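My semester project: trying to keep one small promise every day

For my personal development seminar we had to pick a habit, track it, and write up what we learned. Most people in my group went for running or getting up early. I picked keeping promises to myself, which sounded easy when I wrote the proposal and got a lot less easy by the second week.

The rules were simple. Every night I wrote one promise for the next day in a notebook. It had to be something I could finish in under 20 minutes, and I had to mark it yes or no before bed. No half points! I ran it for 53 days and I also kept a page for excuses, which my advisor, Chantelle Kruger, asked me to add after she read my first draft. I didn't want to. It ended up being the part I learned the most from.

I kept my promise on 41 of those days. I was kind of embarrassed by that at first (I really thought I'd get close to perfect), but when I went back through the notebook I saw that most of the misses came in two clumps. One was midterms. The other was in November, right after a long weekend at my cousin's place in Lurel, when I came home tired and just let the whole thing slide. Missing one day made the next one so much easier to miss.

The excuses page is pretty funny to read now. "Too late to start" shows up over and over, even on a night when I'd written it at 8:15. I also blamed my phone, the bus, and the weather.

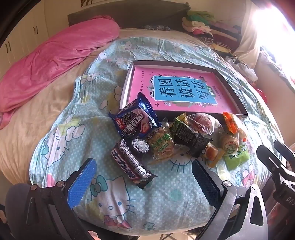

A pink book in an open box, with packaged snacks on the Hello Kitty cloth.

What changed things for me was making the promises smaller. In the beginning I wrote stuff like "be more patient with people," and how are you supposed to check that off? Later I wrote "call Grandma before dinner" or "read four pages." I could tell right away if I'd done it. My mood scores went up in those weeks too — I know that doesn't prove anything with only one person in the study, and I did get more sleep after midterms, so it could easily be that.

I tried the Troltel app for reminders but turned it off after a few days. The buzzing made me feel like I was doing it for the app. Paper was better, at least for me.

If I did this again I'd get a partner from the start, somebody to read my promise to every night. I'd also plan for the bad weeks ahead of time and have a super short promise ready for them. I'm still writing one down most nights, and last Saturday's was to finish this report. That one got a no.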